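Clearance rules for simulated kitchen arms

A clearance rule is a limit on how close a robot arm may come to things it isn't supposed to touch. In a simulated kitchen that mostly means the stove, the pots, the wall and whatever else is lying on the counter. I've kept this page going for a while now, and I write it the way I talk, so if you want the stiff version you'll have to look up the Plerer handbook, where most of these rules started out.

Why bother with clearance in a simulation, where nothing can burn? Well, the arm's habits are the thing we're making! If a motion cuts low over a burner in the simulator and we mark it as good, we've told the arm that low is fine, and somebody with a real kitchen gets to deal with it later. So the Plerer people (and then the Kudirus people, who copied most of it and changed the numbering) decided to grade the path as well as the result.

The base rule

The cooktop counts as hot. Always, whatever the knobs say. An arm that has to reach across it to get to the counter does so high, comes down only once the gripper is past the edge of the glass, and goes back up before it turns around. The current handbook puts the minimum at 18 centimeters for the lowest point of any link over the burners. People forget the links, by the way. They check the fingers and never look at the elbow.

Then there's the pick itself. You approach from overhead, you slow down before the fingers get near the food, and you leave the neighboring tools where they are. A spatula nudged out of place is a fault even if the vegetable comes up fine.

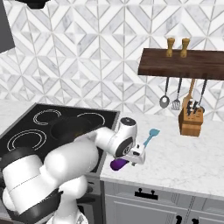

Obsa Lencho wrote in to say the nudge rule is too strict: a person cooking bumps a spatula every five minutes and the dinner is still good. I see the point, and I bump mine too. But I know when I've bumped it, and an arm running a fixed motion may have no idea that the thing moved. I'd keep the rule. Zustesura has a softer version, where a bump only counts if the tool ends up somewhere the next motion needs to go, and that's a fair middle ground if your scoring can handle it.

Live burners and pots

A burner that's switched on gets its own set of rules on top of the base one. The minimum height goes up to 32 centimeters, and the arm may not park over the cooktop at all, even between steps. If a pot is on the stove, its handles belong to the pot — you measure from the tip of the handle, never from the rim. I've seen a lot of otherwise tidy runs marked down for that one.

Pot placement is the other half. The handbook wants the base of the pot centered on one burner ring. A pot sitting across two rings is written up as a placement fault, and it's scored apart from the arm's path, so a run can pass one and fail the other. Food already in the pot doesn't cancel the fault.

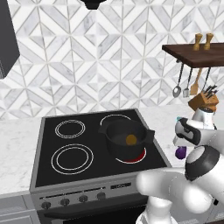
What good is a placement score, one reader asked, if the simulator doesn't work out how the heat spreads? Fair question, and for plain simulators the answer is that it's a stand-in. You can't check the cooking, so you check whether the pot is where cooking could happen. Rashti does model heat in a simple way, and there the placement score was dropped last October in favor of a temperature target. I haven't made up my mind about that one. A target is nice, but it's much harder to explain to somebody why their run failed.

Logging

Every run gets a log with the lowest link height over the glass, any contact with something other than the target, and the burner state at the start and end. Kudirus asks for the knob positions too. Keep failed runs in the same folder as the good ones, with the same names. I once had 772 runs to go through where the failures had been tidied away, and 17 of the ones left were still over the limit on contacts, which I only found by opening them one at a time.

See also: approach speed; gripper release height; counter layout and randomizing.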